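Cumolbridge to Skimelach on foot, by the old drove road

The drove road leaves Cumolbridge behind the bus shelter, climbs through two fields, and then stays high until the last hour. I walked it in July with a light pack and one night at the halfway hut. What follows is mostly about surfaces, water and timing, which were the things I could not find written down when I was planning.

Start and first climb

The early bus gets in at 7:40. The shop opposite opens at eight, so the wait is short, and it is the last place to buy food before Skimelach. The path begins at a metal gate with a latch that has to be lifted and pushed at the same time. From there it is a farm track, then grass, then a stony groove where the cattle used to be driven up. The groove is worn below the level of the ground on either side and holds loose rock. Poles help going up and are close to essential if you walk it in the other direction.

The track tops out at 630 meters on a flat shoulder with a cairn. My altimeter read low by a contour or so, as it usually does when I set it at a bus stop. The route bears left at the cairn. A clearer path goes straight on, and it ends at a sheep pen.

The ridge

From the shoulder it is 11 kilometers to Haldane, and the first half is easy. The ground is short turf over gravel and drains well. The second half crosses three shallow saddles with peat in them. The map shows a single line through each. On the ground there are several, and the outermost on the right was the firmest in every case.

The high point is 712 meters. It has a survey pillar and a low wall built as a windbreak, facing west. The wind was from the east. I ate on the wrong side of it and kept going.

Distances on the signposts are in kilometers as far as the second saddle and in hours after that. The hour figures are generous. The post before the descent gives two hours to the hut, and I took an hour and a quarter without hurrying.

Haldane hut

The hut has two rooms, a stove and sleeping platforms on both floors. Booking is not possible, and it filled by six. Late arrivals camped on the level grass to the north, which looked dry and flat enough that I would choose it next time. The floor upstairs carries every footstep.

Water is the weak point of this route. The spring marked on the map east of the hut was a damp patch. The stream lower down was running, but there were sheep above it, so I treated what I took. I would carry three liters from Cumolbridge in warm weather and not plan on refilling before the evening.
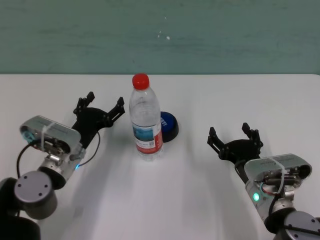 The second day is shorter and has more water on it, including a good side stream where the path enters the woods. I left at half past six with one liter and did not need more. The woods are planted pine, dark and quiet, with a forest road through the middle that the path crosses twice. At the second crossing the waymark is on the back of a tree and is easy to miss.

Juster and the descent

Juster is five houses and a chapel. There is a bench by the chapel wall, and the lane down from it is paved. My feet would have preferred the old path beside the lane, but nettles had closed it. The lane drops in long bends to the river – allow nearly an hour – and joins the Skimelach road at the bridge.

Buses back to Cumolbridge leave from the far side of the square in Skimelach, next to the pharmacy. The afternoon service takes the valley road and needs fifty minutes. Tickets are sold on board, cash only when I used it.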